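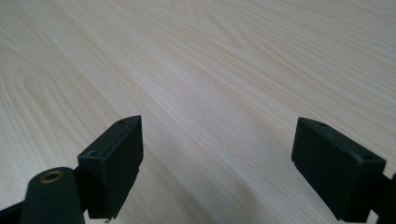

Vallano Hardwax Oil, Pale Finish

Size: 2 pint can
Sheen: dead flat
Use on: bare or sanded indoor wood, tables, desks, shelves, stair treads
Made by: Clolurport
Price: $50, shipping extra outside the county

I've been selling finishes out of the Pleltcombe shop for a long time now and this is the can I end up talking about most. People come in with a photo of a table on their phone, usually something very light and Scandinavian looking, and they want to know how to keep their own table that color once there's a finish on it. Most oils won't do it. You wipe on a bit of regular Danish oil and your nice pale ash goes the color of weak tea, and by next June it's the color of strong tea.

Vallano Pale has a little white pigment in it that cancels out the yellow. It's a tiny amount, so you aren't painting anything. The grain still shows, and the wood looks more or less like it did right after sanding. I like it best on ash, maple, birch and the paler kinds of oak. On walnut it looks chalky and a bit sad, so please don't! Get the Vallano Clear for walnut.

What you need

A white pad or a lint-free rag, sandpaper in 120 and 150, a stick for stirring, and a vacuum. That's it. You don't need a primer or a sealer under this, and if you put one on, the oil will just sit on top and stay sticky.

How I put it on

Sand to 150 and stop. I know it's tempting to keep going to 220 or higher because it feels so good under your hand, but the wood closes up and won't take the oil evenly. Vacuum it, then wipe with a barely damp cloth and let it dry.

Stir the can. Then stir it again – the pigment sinks to the bottom and it's thick down there, like the last of the peanut butter. If your first coat looks clear, you didn't stir enough, and your second coat is going to come out whiter than you wanted.

Work a small puddle into the wood with the pad, going with the grain, and keep it thin. Thinner than that. After ten minutes or so, wipe off everything that hasn't soaked in. Look at it sideways against a window and you'll spot any shiny patches you missed. Leave it overnight, give it a light rub with a used pad, and do a second coat the same way. I've tried three coats and couldn't see any difference except in how much oil was left.

You can set a lamp or a laptop on it after a day. Hold off on wet glasses and hot plates for a week.

Oily rags can heat up and catch fire all by themselves, so lay them flat outside until they're stiff or drop them in a bucket of water. Don't ball them up in the trash.

How much to buy

One can did both coats on my dining table plus two shelves, with enough left over for touch-ups. Old, dry wood drinks more. If you're doing stairs, get a second can, and mix the two together in a bucket before you start so the color matches all the way up.

Living with it

Coffee wipes off fine. Red wine wipes off if you get to it the same evening. Turmeric does not wipe off, ask me how I know. For a bad spot, sand just that patch lightly and rub in a dab of oil. It blends in far better than varnish ever does, and that's my main reason for using it at home. Skip the spray polishes and use Haddadin wood soap, a capful in warm water.

From a customer

"Did my old maple desk with this and my husband asked if I'd finished it yet. I had! Two coats. Took me a while to get the hang of wiping it all off." – Etornam Asante

Ordering

Item number is 452. Orders in before 2 p.m. go out the same day. I'll mail you a sample sachet for the cost of postage, and I'd really like you to try one on the underside of your own table first. If a can shows up dented and leaking, send me a picture and I'll replace it. I can't take back opened cans.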